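할라나 호수 민물가재잡이, 내년 5월부터 주민에게도 열린다

2007년 12월 18일

드디어 결론이 났습니다! 할라나 호수에서 민물가재를 잡을 수 있는 사람이 내년 5월부터 확 늘어납니다. 지금까지는 어업권을 가진 스물일곱 가구, 그러니까 27가구만 통발을 놓을 수 있었는데요, 어젯밤 클레라흐 마을회관에서 열린 회의에서 일반 주민용 허가증을 따로 내주기로 했어요. 저도 뒷자리에 끼어 앉아 끝까지 들었는데, 난방이 시원찮아서 손이 곱아 메모 글씨가 엉망입니다. 그래도 중요한 건 다 적어 왔어요.

우선 첫해 허가증은 111장입니다. 신청자가 더 많으면 추첨을 하고, 한 집에 한 장만 나갑니다. 허가증 한 장으로 놓을 수 있는 통발은 세 개까지이고, 해 질 때 넣어서 다음 날 아침에는 반드시 건져야 해요. 알을 밴 암컷은 무조건 놓아줘야 하고요. 여기까지는 다들 고개를 끄덕였는데, 팔 수 있느냐 없느냐를 두고 한참 시끄러웠습니다(제 앞줄 아저씨 두 분은 거의 일어설 뻔했어요). 결국 주민 허가증으로 잡은 가재는 집에서 먹는 것만 되고, 시장에 내다 파는 건 지금처럼 어업권 가구만 하기로 정리됐습니다.

어업권 가구 대표로 나온 비탈리 네치포루크 씨는 처음부터 반대하던 분이라 무슨 말을 할지 다들 귀를 세웠는데, 의외로 짧았습니다. "잡는 건 좋습니다. 트롤레오 수문 쪽 갈대밭만 건드리지 마세요. 거기가 새끼들 자리예요." 이 말에는 반대가 하나도 없었고, 수문에서 북쪽 갈대밭 끝까지는 허가증이 있어도 통발을 못 놓는 구역으로 들어갔습니다. 회의가 끝나고 문 앞에서 다시 여쭤봤더니 올해는 씨알이 작년보다 낫다고, 그런데 물이 더 차가워지면 잘 안 움직이니까 겨울에는 기대하지 말라고 하시더라고요.

돈 문제도 있죠. 호숫가 선착장 보수비가 모자라서 허가증 수입을 그쪽에 쓰자는 안이 나왔는데, 찬성 79표로 통과됐습니다. 선착장 널빤지 꺼진 데에 발 빠져 본 분들은 다 손을 들었을 거예요. 저도 들었습니다! 어린이와 노인은 허가증 없이 가족을 따라가기만 하는 건 괜찮다고 하고, 규칙을 어기면 그해 허가는 바로 취소입니다. 낚시로 잡는 건 어떻게 되느냐는 질문에는 다음 회의 때 답하겠다고만 했어요. 신청서는 마을회관 창구와 시도렌코 철물점 계산대에 놓아둔다고 하니 가까운 데서 받으시면 됩니다. 접수 날짜는 새해에 따로 붙는대요. 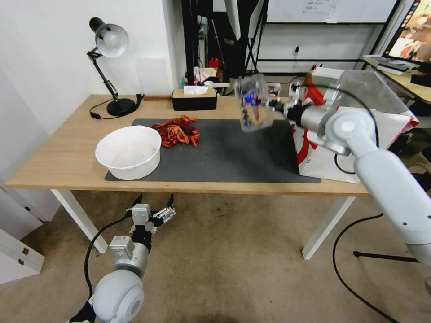 허가증을 받는다 해도 요리는 또 다른 얘기라, 회의 끝나고 동네 분들께 삶는 법을 이것저것 물어봤습니다. 소금은 넉넉히 넣고 딜은 줄기째 넣으라는 쪽이 많았고, 맥주를 붓는다는 집도 있었어요. 껍데기가 저렇게 주황빛 도는 빨간색이 되고 나면 집게발이랑 꼬리까지 그대로 수북이 쌓아 놓고 먹는 게 제일이죠. 까다 보면 부스러기가 여기저기 떨어지니까 상에 뭘 하나 깔아 두면 치우기가 편하고요. 집게발 살은 작다고 버리는 분들이 있던데 저는 꼭 발라 먹습니다. 국물을 밥에 넣어 본 분 계시면 맛이 어떤지 좀 알려 주세요. 다음 회의 소식도 나오는 대로 올릴게요.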